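Startseite Haushalt Küche Vorräte Archiv Kontakt

Verfärbte und riechende Vorratsdosen wieder sauber bekommen

Tomatensoße, Curry und Möhren hinterlassen in Kunststoffdosen einen orangen Schleier, der mit Spülmittel allein nicht weggeht. Knoblauch und Zwiebeln bleiben als Geruch zurück, meistens im Deckel. Beides lässt sich mit Mitteln behandeln, die in den meisten Küchen vorhanden sind. Die Anleitung gilt für Dosen, Deckel und Schüsseln aus Polypropylen (Kennzeichen PP oder eine 5 im Dreieck auf der Unterseite). Bei Melamin bitte nur den ersten Schritt anwenden und auf Natron als Scheuermittel verzichten, die Oberfläche wird sonst stumpf.

Gebraucht werden:
Spülmittel
Natron
Haushaltsessig
eine weiche Bürste, für die Rille im Deckel eine alte Zahnbürste
Küchenpapier

Schritt 1: Fett lösen
Dose und Deckel auseinandernehmen und Dichtungsringe herausziehen. Das geht am besten mit dem Stiel eines Teelöffels. Kein Messer verwenden, ein eingeschnittener Ring schließt nicht mehr. Alles mit warmem Wasser und einem Spritzer Spülmittel vorwaschen. Der Farbstoff aus Tomaten und Paprika sitzt im Fett. Wer diesen Schritt auslässt, verreibt ihn später nur.

Bei starken Rändern hilft etwas Speiseöl auf Küchenpapier. Damit die Verfärbung einreiben, kurz warten und mit Spülmittel abwaschen. Den Tipp habe ich von Ngân Tiêu, die damit auch Kurkuma aus ihren Reisschüsseln bekommt.

Schritt 2: Natronpaste
Vier Esslöffel Natron mit wenig Wasser verrühren, bis die Masse nicht mehr läuft. Dünn auf die Flecken streichen und einwirken lassen. Bei frischen Verfärbungen reicht eine halbe Stunde, bei alten lasse ich die Paste über Nacht drauf. Mit der weichen Bürste kreisend abnehmen und klar nachspülen. Glänzende Flächen ohne Druck behandeln.
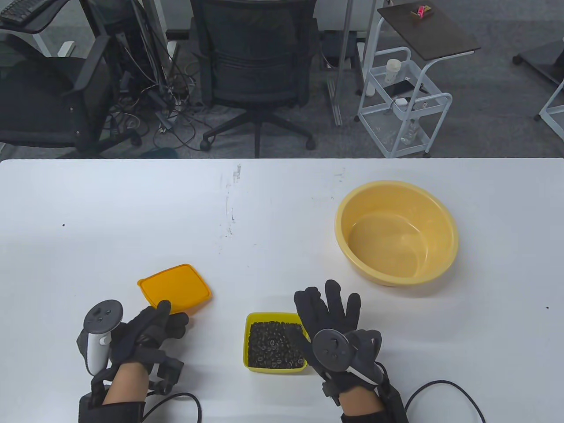
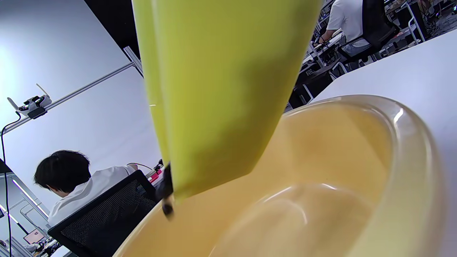
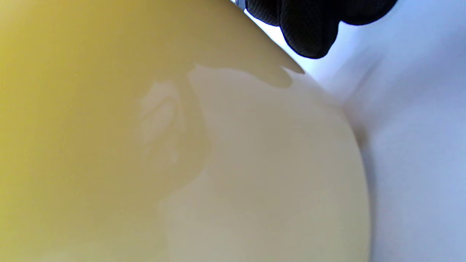
Schritt 3: Essig gegen Geruch
Rund 100 ml Essig in die Dose geben und mit Wasser bis zum Rand auffüllen. Meine Standardgröße fasst 810 ml, bei kleineren Dosen entsprechend weniger Essig nehmen. Den Deckel danebenlegen, nicht schließen. Nach einer Stunde ausgießen und spülen. Deckel und Dichtungen kommen in eine flache Schale mit derselben Mischung. Silikonringe vertragen das, einfache Gummiringe nur kurz.

Natron und Essig nicht zusammen verwenden. Es schäumt, und danach hat man vor allem Salzwasser. Auch Chlorreiniger hat hier nichts zu suchen, mit Essig zusammen entsteht ein giftiges Gas.

Schritt 4: Sonne
Was jetzt noch orange ist, bleicht in der Sonne aus. Die feuchte Dose offen auf die Fensterbank oder auf den Balkon stellen, Innenseite zum Licht. Im Mai genügt bei mir ein Nachmittag, im Winter dauert es mehrere Tage. Bunte Teile nicht wochenlang draußen vergessen, sie werden spröde und verlieren selbst Farbe.

Trocknen und wegräumen
Deckel hochkant trocknen lassen und erst auflegen, wenn auch die Rille trocken ist. Ich staple die Dosen offen ineinander und stelle die Deckel daneben, nach Größe sortiert.

Vorbeugen
Dose vor dem Füllen kalt ausspülen. Soßen abkühlen lassen, bevor sie hineinkommen. Tomatenhaltiges nicht in der Dose in der Mikrowelle erhitzen, die Ränder davon bekommt man kaum noch heraus. Für Curry nehme ich inzwischen Glas.

Dosen mit Rissen oder tiefen Kratzern gehören in den Müll oder in die Werkstatt, für Schrauben taugen sie noch.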